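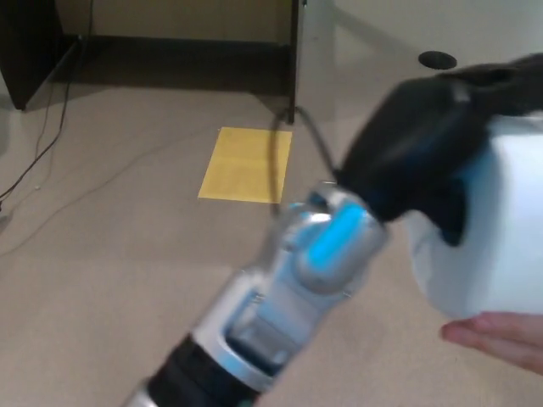 Handovers with the Zusel arm, week one (thread)

1/ I've had the Zusel handover kit running in the office since Saturday and I have a lot to say about it, so settle in. Short version: I like it a lot more than I thought I would!

2/ For anyone new, handover means the arm gives something to a person, or takes it from them. Sounds easy. It's the part I've been stuck on for two years with other setups, where you either had to yank the thing free or it let go too soon and you got it on your foot.

3/ What comes in the kit: the padded black gripper, the wrist with the blue light strip, the software license and a cable set. You need your own arm base. I had one already from Lamska and the bolt pattern matched, which made my morning.

4/ The light strip is bright. Really bright. I expected to turn it down on day one and I haven't, it's so easy to find the wrist out of the corner of your eye when you're reading something on a screen.

5/ My favorite setting is the release threshold. It's a number from 0 to 600, and it sets how much upward push the gripper has to feel before it opens. The default is 300. I found that a bit stubborn with light things and ended up much lower.

6/ How I hold my hand for it: palm up, fingers under the object, and then just lift a tiny bit. Don't grab from the side. The manual shows a side grab on page 12 and I got nowhere with that (maybe my hands are too small?).

7/ Gripper padding. It's matte and soft and it holds smooth round things very well. Big rounded stuff was what I worried about most, because my old hard fingers used to squirt it out like a bar of soap.

8/ Clémence Chauvin asked me if it feels creepy to have it come toward you. First few times, yes, a little. By the end of the first afternoon I was holding out my hand without looking up from my coffee.

9/ Speed: there are three, and I'd skip the slowest. It's so slow that you start reaching for the thing, and then you push on it early and it waits for you to stop. Medium is lovely. Fast is fine once you trust it.

10/ Things I don't love. The software update took 23 minutes and there's no progress bar, only a spinning circle. And the cables could be longer! I have lines running all over the carpet now and I need to get some floor covers before one catches a chair wheel.

11/ Also the hand detection doesn't like gloves. Gilles Barbier tried it with his winter ones on and it just sat there holding on. Bare hands, no trouble. Support wrote back the same day and said glove profiles are planned for November.

12/ Somebody asked how it compares to the Bouvier gripper. I had that one on loan last spring. The Bouvier is stronger, and if you move heavy boxes I'd still look at it first. For passing small and medium things to a person, the Zusel is much nicer to be next to.

13/ Where to get it: I ordered through Trimport and paid full price like everybody else. They also rent it by the month, and I'd probably start there if you aren't sure your base will fit. Ask them for the adapter drawing before you order – it isn't on the product page.

14/ Next up is the other direction, me giving things to the arm. I've only tried it a handful of times and it wants the object held very still. If you've got that part working smoothly, please tell me what approach height you're using!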